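Keeping a small gripper happy: what I do on my bench

I've been looking after the arms at our Belton workshop for a while now, and most of the grief comes down to the gripper. So these are my habits, in no special order.

Wipe the fingers before you touch any settings. Ours are orange plastic, and a bit of dust or hand grease on the inside faces will make a block slide long before the motor gets weak. Dish soap on a damp rag does it. No solvents, please — I clouded a nice pair that way!

Check the screws on the side brackets with a hex key every 70 hours. Snug is plenty. If one keeps backing out, a tiny drop of threadlocker (the kind you can undo) and leave it overnight, 24 hours if you can stand to wait.

Brush out the rail teeth with an old toothbrush, dry. I used to oil mine and all I got was black paste.

Then try a grip on something plain. I like colored blocks, one at a time, and I look from close up and from further back.

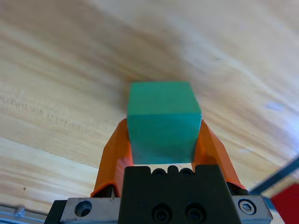
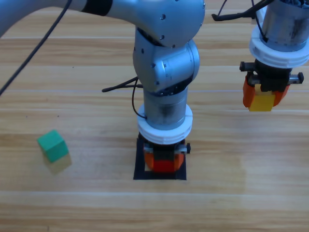

Green block up close between the fingers in the first one; red and yellow ones held over the table in the second.

If the block sits crooked, loosen both fingers and start over, don't just bend one to match (ask me how I know). And follow the cable with your hand, power off, from the wrist back. Any spot that feels stiff or flat gets written down in the Brondus notebook.

I swap the fingers at 3000 grips whether they look worn or not. The last pair came off at 882, but I'd dropped those on the floor.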